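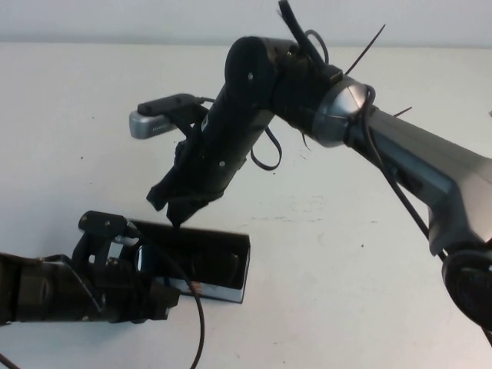
Annelies Van Loon
Cell Technician, Skoltberg Bench Automation

Monthly inspection checklist, tabletop arm, Cell 4
Round: June
Arm hours at start of check: 2141
Hours at last full service: 2000

This sheet covers the arm, the wrist and its camera, the gripper, the cables and the table. The controller cabinet has its own sheet. Mark each line OK, WATCH or FIX. A WATCH item can run until the next round. A FIX item gets done before the cell goes back to automatic.

Before you start

Finish the current cycle, then send the arm to the inspection pose. - OK
Press the stop button and check that the pendant shows the stop. - OK
Lock out at the cabinet and hang your tag. - OK
Try a jog from the pendant. Nothing should move. - OK
Put safety glasses on before you cut any zip ties.

Comment: The inspection pose leaves the gripper tip just above the edge of the dark tray. There is not much room under it. Don't lean on the forearm and don't release any brakes in this pose. If you need to work on the fingers, jog the arm up and toward the middle of the table first, then lock out.

1. Base and upper link

Base bolts at torque, paint marks lined up. - OK
No play when you push and pull the upper link by hand. - OK
Housing free of cracks and dents. - OK
Joint covers seated all the way around, no grease at the seams. - OK

Comment: Wipe the polished joint ring with a dry cloth before you look for grease. It is shiny enough that reflections get written up as oil. I did this myself on an earlier round and opened a cover for no reason.

2. Wrist

Screw in the top cap present and snug. - OK
No clicking when the wrist is turned slowly by hand (brakes released, second person holding the arm). - OK
Label on the side readable. - WATCH
Strap above the wrist not frayed, not twisted. - OK

Comment: The label patch on the black cylinder is getting faint. Serial ends in 727 and is already in the asset list, so we can still identify the unit. Ask Ikham for a new label with the next parts order. Clean with a damp cloth only, no solvent.

3. Wrist camera

Bracket screws tight, no movement when you press the camera with one finger. - OK
Front face clean. - OK
Camera cable seated at the camera end and not pulled tight. - OK
Check image on the monitor after power is back, against the saved reference image. - OK

Comment: Use the lens tissue from the drawer, not the shop towels. If the bracket has moved at all, tightening it is only half the job. The camera has to be calibrated again before the next run, using the Grandivia procedure in the red folder. Write the calibration on this sheet as well as in the log.

4. Gripper

Fingers line up when closed. - OK
Dark covering on the gripper not torn, no loose edge that can catch the tray rim. - WATCH
Mounting screws tight. - OK
Opens and closes fully three times from the pendant, no hesitation. - OK

Comment: The covering does not lie flat and the outline is ragged, so it is hard to judge by eye from across the table. Feel along the edge with the power locked out. I found one spot near a finger that lifts a little. It did not touch the rim when I ran the approach at slow speed. Look at this one first next time.

5. Cables on the arm

Cable along the upper link lies flat enough to clear the housing through the whole move. - OK
Thin cable loop above the wrist clears the strap. - OK
Drooping loop beside the wrist long enough for full rotation, short enough not to snag. - WATCH
Zip ties tight, tails trimmed flush. - FIX

Comment: Two tails were left long, a very long one at the joint and a shorter one at the top of the silver link. Both stick out where a sleeve or another cable can hook on them. Cut them with flush cutters, then run a finger over the cut end. A sharp stub is worse than a long tail. Don't pull the ties tighter while you are there, the cables need to slide a little.

The U-shaped loop by the wrist hangs lower than I like. Before changing it, run the wrist to both ends at slow speed and watch the loop. If you take up slack and the wrist then pulls on the connector, you have made a bigger repair for the next person.

6. Tray and the assembly on the left

Plates and brackets tight. - OK
Knob on top firm, its small screws all in. - OK
Tray firm on the side of the assembly, rim not bent. - OK
Inside of tray wiped out. - OK
Long cable from the assembly secured to the table. - FIX

Comment: That cable comes out near the tray, makes a wide arc over the table and goes off the front. It needs the low-profile clips from Żak, the same ones as on the other bench. Keep the curve wide, no tight bend where it leaves the assembly. There is also a short cable end at the front left corner. Trace it before you touch it. If it goes nowhere, remove it and note it here.

7. Table

Surface level, no rocking. - OK
Top clean. - FIX

Comment: Gray smudges in the middle and a few dark specks. Wipe down with the mild cleaner. Pick up the specks with tape first and look at what you got. Black rubber crumbs mean a cable jacket is rubbing somewhere, and section 5 has to be done again.

Return to service

All FIX lines closed and initialed
Tools counted back into the drawer
Tag and lock removed by the person who put them on
One cycle at slow speed with a hand on the stop button
One cycle at normal speed, watching the wrist loop
Hours written at the top of the next blank sheet

Parts to order: cable clips (Żak), wrist label (Ikham), one spare gripper covering.

Signed: A. Van Loon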